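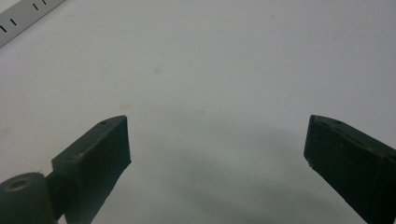

*Fig. 1. Two dark gripper fingers, with open white surface between them.*

## Week 9: Reading a phone leak

Phone companies guard their secrets fiercely, right up until the week everyone hears them. Today we look at how to read a leak without losing your afternoon to it. Our case is the Stonola 5, a phone that had been photographed, priced and reviewed in three colours before Stonola admitted it was making one.

Sort what you find by where it came from:

- **Regulator filings.** Dull, and usually right.
- **Case makers.** Bornier had Stonola 5 covers on sale in January. Somebody had measurements.
- **Renders.** Very pretty. Check whether the camera bump moves from one picture to the next.
- **"A person familiar with the matter."** So is my neighbour's dog.
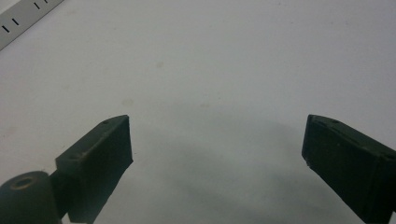
Launch dates leak more often than hardware does, and they get less care from the people repeating them. Zulano's site listed its event for the 31st, then the 10th, and both dates were reported as confirmed. When you write up a leak, keep what you can see apart from what you suspect. Try it on the photo: the small dark hole near the corner of the left finger's top face is there to be seen, but "screw hole" is already a guess, if a likely one. Most rumour posts skip that step — and get more clicks for it.

**Reading:** Christodoulou handout, section 5.

**Due 2nd July:** pick one rumour, trace it back to its earliest source, and hand in one page. Screenshots don't count toward the page.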